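Garment care and finishing — session 4 handout
Trousers: reading them, pressing them, folding them

Notes typed up quickly after the morning group, so check against your own. Afternoon group gets the same sheet. Anju Jaiswal covered the pressing half, I did the rest — C. Bodin

Bring next time: one pair of cotton trousers with a back pocket, a press cloth, pins, the Histex folder.

1. Before you touch the iron

Empty the pockets. All of them, back one too. Two people last week pressed over a tissue.

Read the care label. Usually inside the waistband or in the left side seam. If it's been cut out, treat as unknown: low heat first, try the inside of the hem.

Look at the cloth. Twill has a slanting line in the weave, you can feel it with a fingernail. Cotton twill takes a hot iron and some steam. It also goes shiny if you press it hard on the right side, and dark or bright colours show it worst. Shine doesn't really come out. You can lift it a bit with steam and a soft brush, but don't promise a customer anything.

Then look for anything that isn't the main cloth. Tape, labels, pocket bags, lining, buttons. Each one may want a lower heat than the trousers do. Go by the weakest thing you're pressing over, not by the biggest.

2. Back pockets (revision from session 3)

Patch — a piece stitched on top. Easy, press flat.

Welt — a slit cut in the cloth, finished with narrow strips. One strip or two. From outside you see only a thin line, the bag hangs inside. Edges should meet or nearly. If they gape the pocket has been overstuffed or was pressed open at some point.

Flap — lift flap, press underneath, put flap down, press again lightly through a cloth.

For welts: turn the trousers inside out, slide a strip of card between the pocket bag and the seat, press the bag. If you skip the card you get the outline of the bag showing through on the right side. Then turn back, close the welt with your fingers, cloth over, iron DOWN and UP. No sliding. Sliding drags the lips out of line.

Button near a welt: go round it with the tip of the iron. Never over. Plastic ones mark, and some melt. Anju's trick is a folded towel underneath, button side down, so the button sinks in and you press the cloth flat from the back.

3. Ribbon and tape trims

Question came up about grosgrain so here is the longer version.

Grosgrain is the ribbed ribbon. Ribs run across the width. Used for waistband facings, hat bands, stripes down a side seam, little tabs. Can be cotton, polyester, viscose or a mix, and you can't tell by looking. Polyester is the commom one now. So medium heat, cloth over, short presses.

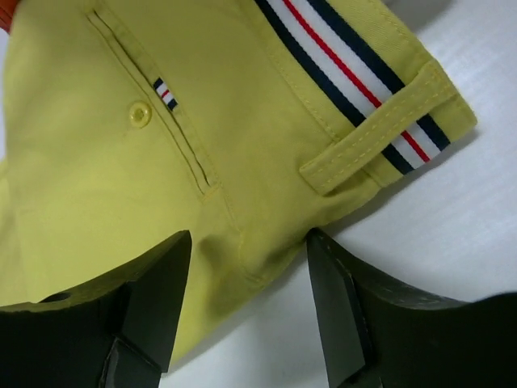

Striped tape with red in it next to a pale or bright cloth — test for bleeding before any wet work. Damp white cotton, press on the red for a slow count of four, look. Colour on the cotton means cold wash on its own, no soaking, dry flat straight away. Same test for navy, people forget navy.

Tape and twill can shrink differently. After a hot wash the tape may ripple, or the cloth puckers along the stitching. Steam without touching, pull gently along the length, leave it till cool. Don't unpick unless the customer has agreed to it in writing.

Where a belt loop crosses a tape you've got several layers in one small spot. Press either side of it, then the loop on its own with the tip. Press hard across the lot and you get a ridge on both.

Woven tabs and small labels caught in a seam: lift, press under, lay down. Check they point the right way after!

4. Order of work

Pocket bags, inside
Waistband, inside then outside
Loops
Seat and welts, with cloth
Trims
Legs last, seams matched, one leg at a time

Anju does waistband before pocket bags. Either is fine, just don't do legs first becuase they crease while you're turning the top.

5. Folding

Lay flat on a clean white surface — dirt and loose thread show up, easier to catch before the bag than after. Close the button and zip. Leg on leg. Smooth the seat over with your palm, the crotch point tucks in so you've a straight line. Fold in half from the hem, then again.

If there's a trim on the outside keep the fold off it. A sharp crease across ribbed ribbon stays for weeks. Tissue in the fold if it's going in a drawer for long.

Jobs for Rurkton go out on hangers, not folded. Andis wants them folded with waistband showing. Check the ticket.

Homework

Find one welt pocket at home, write down: one strip or two, button or no button, how it closes. Press it using the card. Bring it in, even if it went wrong.

Read pages on shine and scorch in the folder, up to page 34.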